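4. Setting up the desk and the scale

Kiltano kitchen scale, model 741. Read all of section 4 before you switch anything on. Notes by Gaétan Lavoie, updated Sat 16 November.

4.1 Where to put it

1. Pick a flat, hard top. No cloth, no mat, no wobbly trolley.
2. Keep it away from radiators, fans and open windows. Draughts move the reading.
3. Push down on each corner of the table. If it rocks, sort the legs first.
4. Leave a hand's width clear all round the scale.

Caution: do not stand the scale on top of a fridge or washing machine. Vibration will ruin the readings and the warranty won't cover it.

4.2 Batteries and first start

1. Slide off the cover underneath. Fit the cells, check the plus and minus marks.
2. Turn it back over, gently. Do not press on the plate.
3. Hold the left button until the display shows dashes, then let go.
4. Wait for zero. If it shows Lo, change the batteries - all of them, not just one.

4.3 Weighing fruit in a basket

1. Put the empty basket on the plate.
2. Press TARE. Display goes back to zero.
3. Add fruit one piece at a time and let the number settle inbetween.
4. Write the weight on your sheet before you take anything off. 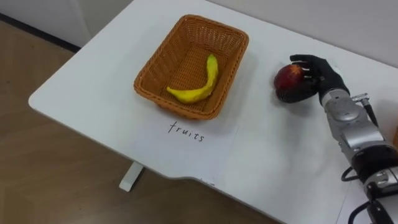

Fig. 6. Basket, fruit and paper label.

Note: maximum load is 3000 g, basket included. Over that you get Err and a long beep. Take the load off straight away.

Note: a basket of 380 g leaves you 2620 g for fruit. Tare does not give you that weight back, people get this wrong all the time.

4.4 Level check

Do this once the desk is in its final place. Moved the desk? Do it again.

1. Look at the bubble at the back of the scale. Should sit inside the ring.
2. Off to one side - turn the nearest foot a little, wait, look agian.
3. Tighten the lock nut on each foot. Fingers only, no pliers.

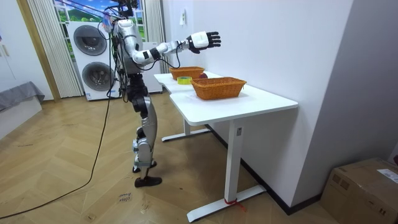
4. Press TARE with nothing on the plate. Zero should hold for 8 seconds.
5. Still drifting? Go back to 4.1 and check for draughts.

Caution: never lift the scale by its plate. Both hands, under the body.

4.5 Cleaning

Damp cloth, drop of washing-up liquid. No sprays near the buttons. Lemaire wipes are fine on the plate but not on the display, they leave it cloudy. Dry it before the next use. Spare feet and covers from Drokia, quote the model number.

Calibration is in section 5.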